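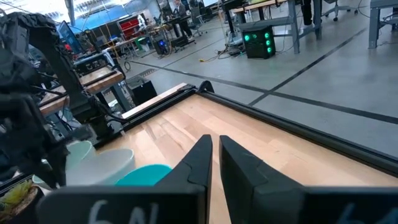
Makis wants to know whether the bowl-nesting numbers still hold now that the wrist view is the only input, and asks for the ticket to stay open until that is answered.

Reply, Monday, August 17, 2020

They hold, and then some! I retrained on all 1,154 demonstrations with the overhead view dropped completely. Out of 30 trials we're down to 8 failures, where the old two-view policy had 11 on the same start positions. I really didn't expect losing a camera to help.

Tried so far:
- Swapped the order of the two arms in the action vector. No change.
- Shortened the action chunks. Smoother approach, same grasps.
- Masked the background above the table rail. Slightly worse, so I put it back (I'd love to know why).

Still open: most of the remaining failures are late closes on the rim. Aerts suspects a lag between joint readings and images, and the Ekberg logs do show the timestamps drifting over a long session. I'm rerunning with both streams on one clock.

Status: in progress. Please don't recalibrate the wrist until the rerun is in, and send me any odd grasps you've saved, the stranger the better!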